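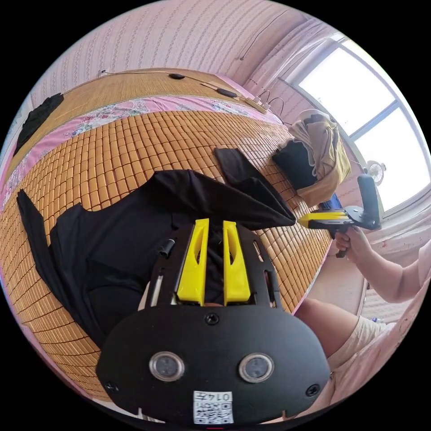

Two hand-held grippers at work beside a bamboo sleeping mat, with a black garment between them.

The Weltero Program at Prerkdale Technical College enters its second year this fall with 29 students, a modest budget and a single assignment that occupies them from the first week to the last. Each student is asked to teach a machine to handle laundry. The work begins at home, on beds and sofas, with a pair of hand-held grippers and whatever clothing is within reach.

The program was established by Parviz Amini, a senior instructor in the college's Department of Applied Automation, after several years of teaching robot control in a conventional laboratory. Students in that laboratory worked with wooden blocks and plastic cups on a white table. They learned to program an arm well, but their results seldom carried over to an ordinary room.

"A shirt has no fixed shape," Amini said. "Every time it is put down, the student has a new problem. I wanted them to meet that problem early, and in a place where the light changes and there are cables on the bed."

Under the current arrangement, students sign out their grippers from the department's equipment room in pairs, one for each hand. They record themselves picking up, spreading and folding garments, and submit the recordings as demonstrations. A demonstration is accepted when the garment remains in view, the fingers close fully on the cloth and the task is carried through to its end. Last year's group submitted 1445 demonstrations, of which 634 were accepted for training.

The proportion surprised the students more than it surprised their instructor. Many of the rejected recordings failed on small points. Dark clothing proved especially difficult, as folds in black cloth are hard to distinguish and a sleeve can disappear into the body of a shirt. Hooded sweatshirts caused trouble of another kind. The hood is thick and tends to fall back over the fingers when the garment is lifted by the shoulders.

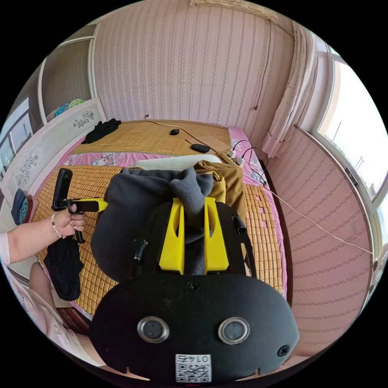
A dark gray hooded sweatshirt held in the yellow fingers of a gripper. Hoods remain among the most demanding garments on the course list.

Students keep a written log alongside their recordings. Entries are brief and follow a set form: the garment, the surface, the starting position and any fault observed. The logs are read aloud in the seminar that meets each month in the Khosravi Building, where members of the class compare methods. One student reported that she had begun gripping sweatshirts at the side seam and leaving the hood until last. Several classmates adopted the practice, and it has since been added to the course handbook.

In the spring term, the accepted demonstrations are used to train a two-armed robot in the college workshop. Teams of 5 are then assigned a garment by lot and given one afternoon to have the robot fold it. The exercise is graded on the team's written account of the attempt, and a neat fold carries no additional credit. Amini regards this rule as essential to the course, although he acknowledges that it is not popular.

The strongest teams will travel to the Bullska Student Robotics Meet, where the folding event is open to two-year colleges. Prerkdale placed in the middle of the field at its first appearance. Its robot folded a towel and a T-shirt within the time allowed and dropped a pair of trousers twice.

Applications for the next group open in October. No previous experience in robotics is required, and grippers are provided for the length of the course. Applicants should expect to spend several hours each week recording at home, and are asked to obtain the agreement of anyone who shares the room.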